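Tuvar 平台支付合规与内容管控检查表（附检查意见）

适用范围：成人内容订阅业务、创作者结算业务及相关收单通道
检查单位：Nazari 合规事务所
主查：Setareh Mazandarani
复核：Christos Theodorakopoulos
受检方联系人：Omid Ebrahimi（支付运营部）
检查月份：四月

说明：结论分为“符合”“部分符合”“不符合”三档。凡列为“部分符合”或“不符合”的项目，受检方应提交书面整改计划。本表不对平台内容的道德属性作任何评价，仅核对平台自身制度与收单协议的执行情况。

一、创作者身份与年龄核验

1.1 新注册创作者是否在首次上传前完成证件核验
结论：符合
意见：抽查档案均附有核验时间及经办人编号，时间早于首次上传。

1.2 同一作品中的其他出镜人员是否留有身份证明和书面同意
结论：部分符合
意见：抽查作品中有两件的同意书签署日期晚于发布日期。受检方解释为补录时误填，但未能提供原始文件。相关作品应暂停展示，直至材料补齐。

1.3 证件到期后是否重新核验
结论：不符合
意见：系统可以识别到期日，但提醒邮件发出后没有后续限制措施。建议到期满30日仍未更新的账户停止上传权限，已结算款项不受影响。

二、投诉与下架

2.1 非自愿传播类投诉的受理入口是否无须登录即可使用
结论：符合
意见：入口位于页脚，移动端与桌面端一致。

2.2 接到投诉后是否先行隐藏内容再作审查
结论：符合
意见：由 Golshifteh Arabzadeh 所在的审核组执行，周一早班积压较多，仍在制度规定的时限内处理完毕。

2.3 误下架的创作者是否有申诉渠道
结论：部分符合
意见：申诉表单可以提交，但回复使用统一模板，未载明所依据的条款。近期外部团体集中举报后，申诉量明显上升，大约1,000件申诉中有相当部分尚未答复。受检方应区分个人投诉与批量举报，分别建立台账。

三、收单通道与资金安全

3.1 主通道中断时是否有备用通道
结论：部分符合
意见：备用通道由 Flivbridge 提供，合同有效，但切换演练仅覆盖订阅续费，未覆盖打赏及单次购买。

3.2 收单方变更规则时，是否及时通知创作者
结论：不符合
意见：上一次规则变更仅在后台公告栏发布，未发送邮件。今后涉及禁止类目或结算周期的变更，应至少提前15日以邮件通知，并保留发送记录。

3.3 账户被冻结时，已到期款项是否按协议支付
结论：符合
意见：抽查的冻结账户均有支付凭证，扣留款项附有收单方书面依据。

四、档案与办公场所

4.1 证件影像是否与内容数据库分开存储
结论：符合
意见：访问权限按岗位授予，离岗人员账号已注销。

4.2 纸质同意书是否上锁保管，借阅是否登记
结论：部分符合
意见：柜体上锁，登记簿完整，但钥匙由白班和晚班共用，交接没有签字。建议改为单独领用，每班次交接时由双方签名。

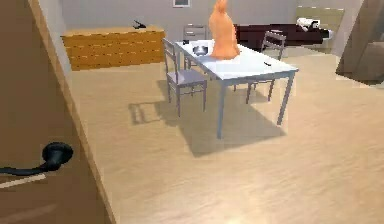
4.3 来访人员是否登记并由专人陪同
结论：符合
意见：登记内容包括事由、到离时间和接待人。

五、对外沟通

5.1 面对媒体、倡议团体及监管机构的询问，是否指定统一答复人
结论：符合
意见：由法务负责人 Faustine Hamel 统一答复，往来函件编号归档。

5.2 对外公布的下架数据是否与内部台账一致
结论：部分符合
意见：口径不同。对外数据按作品计，内部台账按投诉计，公布时应注明统计方式。

六、整改与复查

受检方应就第1.2、1.3、2.3、3.1、3.2、4.2、5.2项提交整改计划，写明责任人和完成期限。第1.3项和第3.2项列为优先事项，复查时须提供系统设置记录及邮件样本。其余各项可通过 Zodlow 文档系统提交佐证材料，不另行安排现场检查。

对结论有异议的，应在收到本表后以书面形式提出，并附相应证据。异议处理期间，第1.2项涉及的作品继续暂停展示。

主查签字：Setareh Mazandarani
复核签字：Christos Theodorakopoulos
受检方签收：Omid Ebrahimi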